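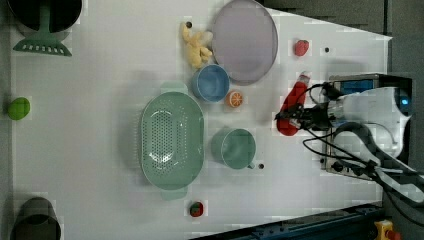
Every March the Trastaria youth league asks parents for another $199 so the under-15s can fly to a showcase tournament, and every March we pay. Coach Gwilym Owen says scouts will be there. Maybe. My daughter has played in two of these and I have yet to meet a scout who stayed past halftime.

Zahira Chong, the best midfielder we've had, got noticed at a regular home game on a bad field. I'd like to see the league publish how many players were signed after a showcase. Until it does, I'd spend the money on a second goalkeeper coach.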